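Setting Up Shipping Zones in Your Online Store

Updated 31/05/2020

Most small sellers start with one flat shipping rate and keep it until an order from far away eats the profit. Zones fix that. You need your order export, a kitchen scale and an hour or so of quiet.

Step 1. Export your orders

In the Ziltlow dashboard, go to Orders, then Export, and pick the columns for postal code, weight and shipping charged. I used everything up to the end of April, which gave me 3894 rows. A shorter list works too, but leave out the holiday weeks.

Step 2. Sort by postal code

Open the file in any spreadsheet and sort on the first two digits. Mark the codes your carrier treats as local, then regional. Whatever is left goes in the third zone. In my file 2165 orders were local, far more than I had guessed.

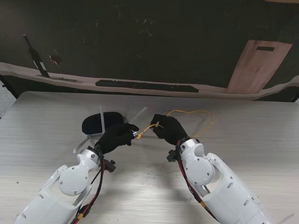
Yellow cable and metal connector, held over the tabletop.

Step 3. Weigh the packed parcel

Use the packed weight, with box and filler. Dindberg bills by the next weight band, so a parcel of 460 grams goes out at the 500 gram price. Write the packed weight in each product's shipping field - the dashboard leaves it at zero if you skip it, and zero means free shipping at checkout.

Step 4. Enter the rates

Go to Settings, Shipping, Add zone. Make 3 zones and paste the postal codes into each one, separated by commas. Enter the carrier price plus your packing cost. Save each zone before opening the next. 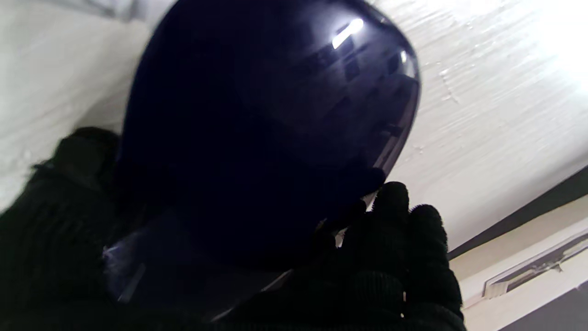
Rehema Langat: Mine kept showing the old flat rate at checkout after I saved everything. I had to switch off the default zone as well, it was still at the top of the list and the store uses the first match.

Step 5. Test the checkout

Place a test order to one address in each zone and compare the charge with your rate sheet. Do it once more on a phone, logged out.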